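Share 3 Comments 0
Search the collections Enter keyword

Humidity Control in Closed Storage Boxes for Pressed Plant Sheets
Student project report, Seul-gi Won

Background

The Renaud herbarium holds up to 2000 pressed plant sheets, most of them kept in folders inside board boxes on open shelving. The room has no humidity control of its own. In October the heating comes on and the air dries out quickly, and some of the older mounting papers have started to curl at the corners. My project looked at whether conditioned silica gel placed inside the boxes would slow these changes enough to be useful.

Method

I used eight boxes of the same size from the Ondberg shelves. Four got a tray of silica gel and four were left as they were. Each box was filled with blank mounting paper and folders to the same height, so no specimens were put at risk. A small data logger went in the middle of each stack, with another on the shelf to record the room.

The gel was bought dry and conditioned to 50 percent relative humidity in a sealed tub before use. Each tray held 500 grams, covered with spun polyester and tied with cotton tape. I weighed the trays at the start and again at the end of every week.

Lids were kept closed except for weighing. The Stesia boxes have a drop front and the Vestanora boxes have a lift-off lid, so I split both kinds evenly between the two groups.

Results

The boxes without gel followed the room with a delay of less than a day. The boxes with gel changed much more slowly, and the short drops at night hardly showed on their loggers. The lift-off lids did better than the drop fronts in both groups. The drop fronts leave a gap along the hinge, and I think that is where most of the exchange took place.

One logger in the untreated group stopped after a battery fault. I left that box out of the averages.

Drying the gel for reuse

Used gel has to be dried before it can be conditioned again. I read up on oven and microwave drying but did not test either one. The supplier's sheet for our gel only covers a vented oven.

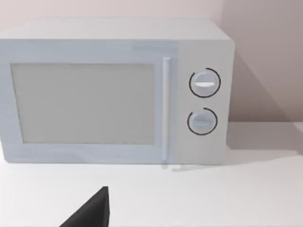 Figure 1. Countertop microwave oven, computer rendering.

Limits and next steps

The test covered one season only, and blank paper may not behave like a full folder with a thick specimen in it. I would like to repeat it with 1000 grams per box – twice the amount used here – and with a strip of board over the hinge gap on the drop fronts. The logger files and tray weights are saved with the herbarium's storage records.

Share 3 Comments 0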